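3.2 Seat Height and Suspension Settings

Seat height and static sag were recorded for both motorcycles, the Skolix and the Nekix, before any road riding took place. Each machine was held upright on level ground with a full tank, and tire pressures were set to the makers' figures.

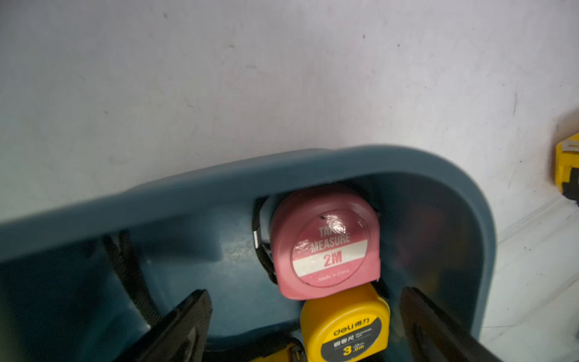
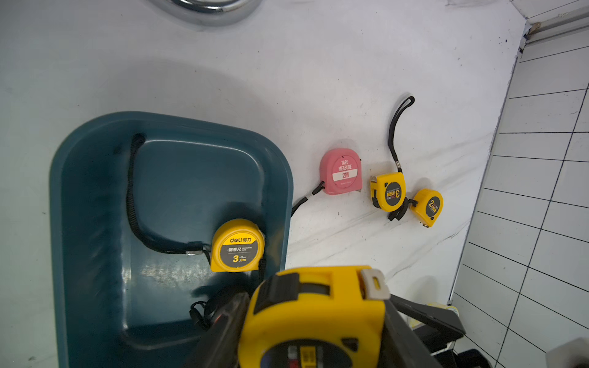
Figure 2. Tape measures in teal plastic holders: pink (first panel) and yellow (second panel).

3.3 Road Route and Rider Reports

The test road ran from Partanen to Flinley, a distance of 70 miles, and included both open highway and broken pavement. Eight riders took part. Each rode the full route 2 times on each motorcycle – once with the stock rear spring and once with the stiffer replacement. Riders were not told which spring was fitted.

After each run, riders filled out a short form on comfort, steering effort and stability under braking. Forms were collected before riders spoke with one another. Runs begun in rain were stopped and repeated in September, and only the repeated runs are included in the results given in Section 4.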